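Arm drops spoons halfway to the tray, but only on glossy stone?
Posted in Home & Hobby Automation > Grippers and Pick-and-Place
647 views, 3 replies

Fadime Kurtuluş
I have a small tabletop arm that is supposed to set out my daughter's lunch things. Supposed to is doing a lot of work in that sentence. The job is to pick up a kid's spoon, carry it across the counter, and put it down in a shallow plate. Then the other spoon. Then it goes home and I clap.

On the dining table it ran all of July without a complaint from me. I moved it to the kitchen counter and now it closes on a spoon, lifts, travels a few inches and lets go in midair. Sometimes it closes above the spoon, grips nothing at all, and delivers the nothing to the plate with great care. No error either way. The log says "place complete" every time, which I admire as an attitude.

Same program, same speed, grip force set to 500 (the scale on mine goes to 764, don't ask me what of). I redid the base calibration twice. The counter is polished gray stone with flecks in it, pretty shiny toward the back by the curtain, and that's where the tray sits. Both spoons were put in the plate by me so you can see what I'm aiming for. 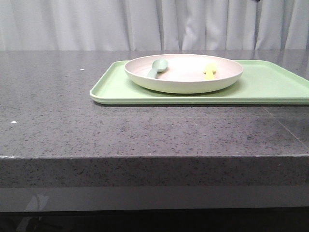 Tray, plate and spoons, how it should end up.

Camera is the depth one that came with the kit, looking down from the wrist. I don't want to buy anything if I can help it. My husband would like it noted that he can also set out spoons.

Kadir Yüksel
You've got two faults wearing one coat.

The closing on nothing is most likely your depth camera and that countertop. Many depth cameras do badly on polished surfaces. The light bounces off somewhere unhelpful and the camera gets holes, or a height that belongs to the reflection. If your software fits a plane to the counter and measures the spoon from it, everything downstream is wrong by however much the plane is wrong. Your dining table is presumably duller. Put a matte dish towel or a placemat under the pickup spot and run it again. If the air grabs stop, there's your answer for the price of a towel.

The midair drop is something else. Little kids' spoons have short, thick, rounded handles, and two flat fingers closing on a round thing touch it along a thin line. If the height is off by a hair they catch the top of the curve and the spoon squirts out as soon as the arm speeds up. Turning up the force makes it worse. I know this from a grape.

So, in order: towel, then lower the grasp height a little at a time, then drop the force to 200 and see. Cut the travel speed in half while you test. And please keep the small person out of reach until it behaves. An arm that thinks it's holding something when it isn't can also think the way is clear when it isn't.

Your "place complete" only means the arm reached the last point. If your gripper reports its finger position, read it after the lift. Fingers fully closed means no spoon, stop and complain. That check should have been in there on day one, and I say so as somebody who added his on day ninety.

Tarık Karaca
Reflash the firmware. Fixed mine.
(Mine was a different arm and the problem was that it wouldn't turn on.)

Ermelinda Neves
Agree with Kadir on the towel, but pull it tight or tape it down. I used a wrinkled one and my arm spent an evening trying to pick up the wrinkles.

I'd also teach the two spoons separately. From your photo the yellow one looks smaller and chunkier than the green one, so one grasp height may never suit both. And go through your logs by spoon. If it's mostly one of them that falls, you've saved yourself a weekend.

Fadime Kurtuluş
Towel on, taped. It has stopped grabbing air. Force at 200, slower, grasp height down a bit, and the green one now gets there. The yellow one still bails out near the tray, so I'm teaching that one its own grasp tonight. Finger check is in too, and the arm now stops and beeps at me when it's empty. I liked it better when it lied.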